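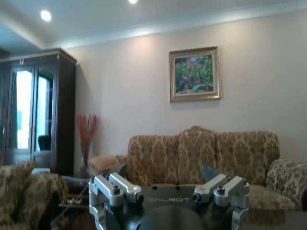
Flulholm suite, Chaudhary front room, surface condition and clearing procedure. Continued from the loose sheet, which can go in the back of the book. Purpose is a repeatable order of work for the seating and the coffee table, so that the fabric readings can be compared from one visit to the next. The tan and brown leaf-and-scroll damask is the difficult part. The pattern is dense enough to hide crumbs and small stains at standing height, and the three tall back cushions make deep joints where objects lodge. Check the joint between the middle and right cushions before any vacuuming. The cream chair with the grey-green floral is a different cloth and gets its own line in the table of readings.

Method for the seating, unchanged:

- Low suction, upholstery head, no rotating brush.
- Work with the pile direction, top of back cushion down to seat.
- Lift seat cushions last. Crevice tool along the rear seam only.
- Fringe by hand. The head pulls it.

Rubbish comes out first, before anything is vacuumed or wiped. I had been doing it the other way round and was putting dust back on a finished surface each time a bag was shaken open. Poonam Garg pointed out the same thing on the loose sheet and I ignored it for a week.
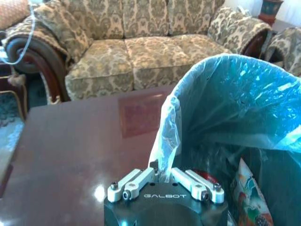

*Fig. 2. Large bag with the rim open, packaging inside, polished table alongside.*

Notes on bags. The large blue-green ones are thin at the rim and whiten where they are gathered and stretched. Whitening alone is not a reason to change the bag. A split below the fold is. Open the rim to its full width before loading, or stiff packaging stands against the side and pushes a corner through.

The small bin takes a Prisska liner, translucent white. Fold the liner over the rim with an even cuff all the way round. With a short cuff it slides in as soon as anything heavy is dropped. I have trimmed liners to fit in the past and would not bother again.

Order for clearing, draft:

1. Loose paper and tissues from the table top into the small bin.
2. Cushion joints checked by hand, finds set aside on a tray.
3. Large packaging straight into the large bag. It does not go through the small bin.
4. Small bin lifted out, liner drawn up by the rim and tied, liner into the large bag.
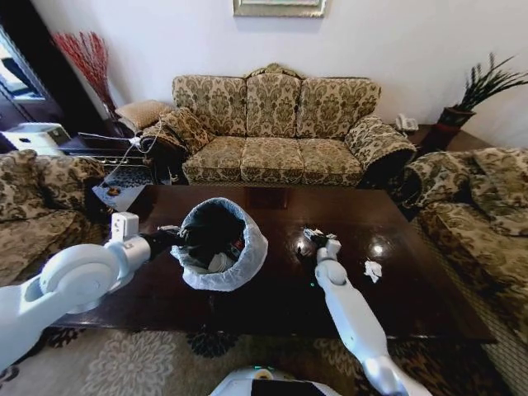

5. Small bin off the coffee table before wiping starts. If it has to stand there, put a felt pad under it. The gloss finish takes a ring easily and the ring shows under the ceiling lights from the sofa side.
6. Crumpled tissue goes by hand. Do not sweep it along the finish with the cloth, as grit caught in the folds will scratch.
7. Dry microfibre over the whole top, then Druvalis on a second cloth. Never directly on the wood.

Druvalis quantities: 2 mL per pass, 2 passes. More than that smears and has to be buffed back. The bottle has some 700 mL left in it, so no reorder this month. Buffing time for the full top is 13 minutes with the folded cloth, which I expect to come down once the old wax is off the decorative band at the edge. A cotton bud with water did nothing to the wax. Trying white spirit on the underside first.

Inspection is by reflection. Stand at the near end of the table and look at the ceiling lights in the surface. A clean area gives a round light with a closed outline; a smeared area gives a soft or doubled edge. It picks up streaks that are invisible straight down.
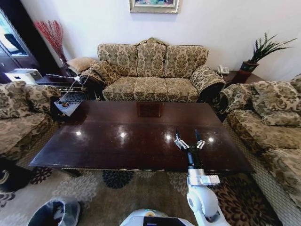 Page last changed: August 10, 2020

Corrections to the room plan. The matching pieces sit on either side of the coffee table, with the three-seat sofa on the wall under the gold-toned picture frame. The old plan had both side tables on the left. One is in the left corner by the vase of red branches, the other in the right corner with the corded telephone and the spiky plant. Dust both before the sofa.

White cable on the left side table: lift it clear, wipe, lay it back the same way. Don't let it hang over the sofa arm where the vacuum hose can catch it. Laptops come away from the end of the coffee table before any liquid is opened.

The right corner plant has not been included in any earlier cleaning record. Leaves to be wiped individually with a damp cloth, base to tip, and the saucer question left with Poonam.

Open items:

- Felt pads, size to suit bin base. Measure the base.
- Colourfastness test on the cream cloth, inside hem.
- Wax on table band, result of the white spirit test.
- Redraw plan, old one struck through and kept.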